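Office refresh – the small stuff, in pictures

Moved desks, new carpet, bins everywhere. I promised everyone a gallery page and it has taken me far too long, so quick captions and no polish. We took over the second half of the floor in September and have been fixing it up in bits ever since. 880 square feet more than we had. Feels like double.

Most of what follows is corners and floors. People asked for the big before-and-after shots, those are on the old page and I am not redoing them. These are the bits I get emails about – what carpet is that, where did the bins come from, who picked the yellow.

(I picked the yellow. Complaints to me.)

A few notes first, then the gallery.

Carpet. Tiles, from Tistari, the stripey one. We looked at a plain charcoal and it showed every crumb. The stripe hides a lot. Fitting took 2 days, would have been less if the boxes hadn't gone to the wrong loading door. We have spare tiles in the supply closet, bottom shelf, please don't use them as a step.

Walls. The big white partitions are Brikport panels. They went up fast and they can come down again when we need the meeting area to be bigger. Please no tape on them, not even the blue painter's kind. Pins are fine on the felt boards, which is what the felt boards are for. If you scuff a panel a damp cloth gets most of it off. Not the green scrubby sponge. We have one panel that met the green scrubby sponge and it's now behind the printer.

Yellow. Started with one post, then it sort of spread. Samples from Igwe, three tries before we got one that didn't look like mustard. Coat hooks next, maybe the kitchen stools. Still deciding on the stools – votes by email, one each, Wokex side included.

Bins. We had the old tall ones with the swing tops and they were horrible to empty. The new ones are small and they sit on the floor by the walls, out of the walkway. Smaller means they fill up quicker, so if one is full walk to the next, dont balance things on the rim. Cups with coffee still in them go in the sink first. Every time. The carpet is new.

Budget, as people keep asking: hooks, bins and signs together came to $706. The carpet and panels were on a seperate order and I'm not typing that one out.

Also the sign by the elevator still has the old suite number, I know, the replacement is ordered. And the clock over the copier is 12 minutes fast. It's on the list.

OK, pictures. More when I get to them, the kitchen side isn't ready to be seen.

BY THE PARTITION
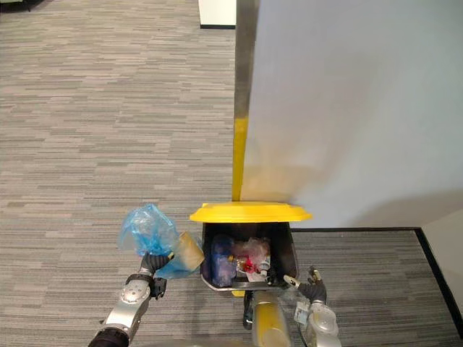 Words and gallery by Nneka Ekpo
Posted March 29, 2023

Paper cup and a crumpled blue bag on the way to the bin. Yellow lid up, black body, already a blue bottle and some wrappers in there, so it's getting used. Good.

The post matches the lid! Yellow on the lower part only, the top is still the plain metal color and I think I'll leave it that way. Stripes on the carpet show up nicely too, all the grays and a bit of beige.

Bin goes right up against the wall like this, please. Not out in the middle where someone will kick it.

Want the same bins for your floor? Email me and I'll send the order sheet. Spare liners are in the supply closet next to the carpet tiles, top box. Put the lid back on the box.

Next batch: coat hooks, felt boards, the window end once the blinds are up.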